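Course notes, unit 4: Planning a robot purchase

This is the fun part of the course - we get to spend money, at least on paper! Your plan is for a home-task robot that can handle an ordinary kitchen job, and the trap is always the same: people price the arm and forget everything it touches.

Start with the task and write it out in plain words. "Work with the kettle" is too loose. Which kettle, on which counter, with what standing next to it? 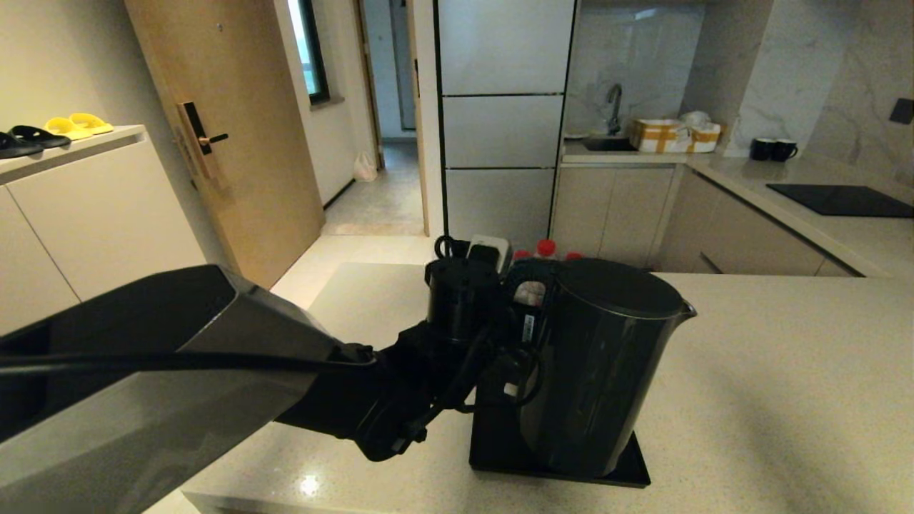

Once the task is on paper, the budget lines almost write themselves. For the Gotitz worksheet we use these:

Arm and mount: get two quotes, Gridus and Bassi
Gripper fingers, one spare set: 900
Props (kettle, tray, bottled water): use the class list
Setup and training: 12 hours
Service plan: 1,200 a year

Props look like small change, but please don't skip them. A kettle with a separate base is really two objects to plan for, and I love how much that does to a schedule.
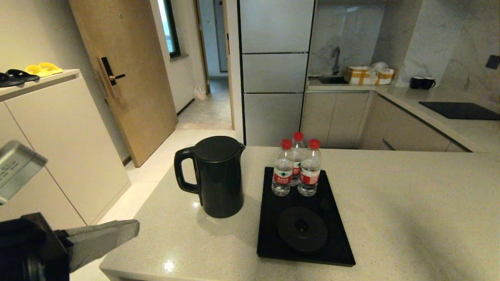 Should we buy the spare fingers up front?
Put them in the first order, so that a worn pair doesn't stop your work while you wait on shipping.

Cameras get their own line too. Price one for the wide view and one at the wrist, and add cables and mounts for both.

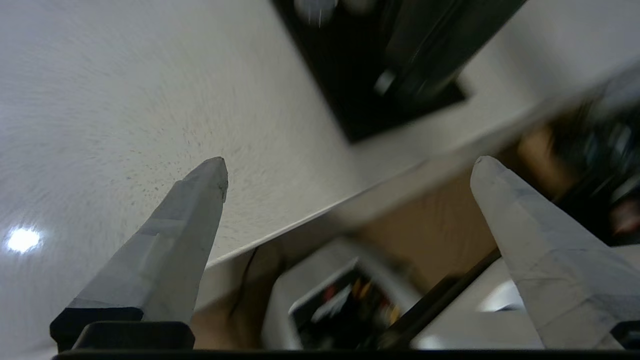 Homework

Read the Loltano case, pages 1 to 11, and bring a one-page budget to the May workshop.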